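How I re-caulk a bathtub without making a mess of it

Last updated: Nov 20, 2018

I've now done the tub in every place I've rented or owned, and the first two were terrible. Lumpy, gray within a year, peeling at the corner by the faucet. The one in our current house in Terkcombe went in last February and it still looks great, so I'm finally writing down what I do!

You'll want a tube of 100% silicone (I use the white Urnidow stuff, mostly because the hardware store on my street carries it), a caulk gun, a plastic scraper, a utility knife, painter's tape, rubbing alcohol and way more paper towels than you think.

First, get the old caulk out. All of it. Run the knife along the top edge where it meets the tile, then along the bottom edge where it meets the tub, and pull. If you're lucky it comes away in one long, disgusting ribbon. If you're not, you'll be picking at crumbs for an hour with the scraper – put a podcast on. Go easy with the knife on an acrylic tub, it scratches if you so much as look at it. Little bits like to hide in the corners, so go over those again with a dry toothbrush and a flashlight.
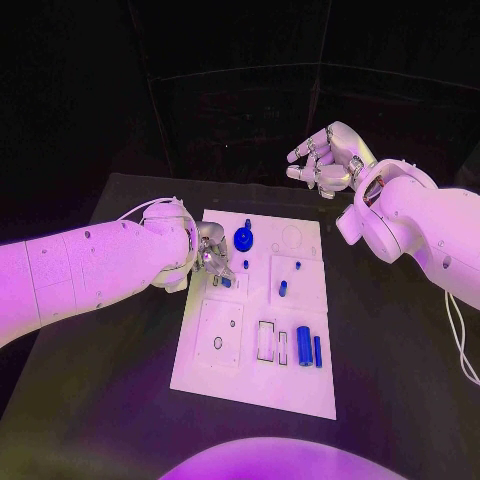
Can I just put new silicone over the old bead?
You can, but it won't last. Fresh silicone hardly sticks to cured silicone, so the new layer starts lifting at the ends and water gets in behind it. Strip it back to bare tile and tub.

Next, wipe the whole joint with rubbing alcohol and let it dry out. I leave mine overnight with the fan on and everybody showers before bed. If there was mold back there, clean that first with whatever mold cleaner you like, rinse it really well, and then do the alcohol.

Now the tape. One strip on the tile, one on the tub, with a gap of 5 mm between them. I skipped this for years because I thought it was for beginners (I was a beginner). Press the inside edges down hard with a fingernail so nothing creeps under.

Then fill the tub with water. I know it sounds odd, but a full tub sinks a tiny bit, and you want the joint at its widest when you fill it. Leave the water in until the silicone has cured. 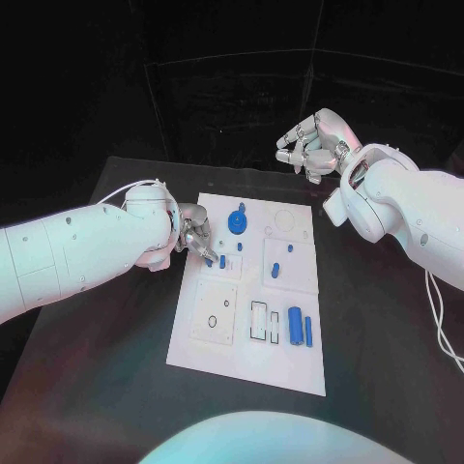 Small parts, steady hands.

Cut the nozzle at an angle, and cut it smaller than you want to. You can always take off more. Start at a back corner and keep the gun moving at one speed, with the trigger going slowly the whole way. Do one side, smooth it, pull the tape, then do the next side. Silicone skins over fast and if you try to do all three walls in one go you'll be dragging your finger through something like chewing gum.

For smoothing, I use a wet finger and one long pass. Two passes at most! Pull the tape right away while the bead is soft, back over itself and away from the joint. If a little ridge is left, one very light swipe will settle it.

After that, keep everyone out of the shower for as long as your tube says. Mine says 29 hours and I usually give it two full days, then let the water out and peel off any stray smears with the scraper.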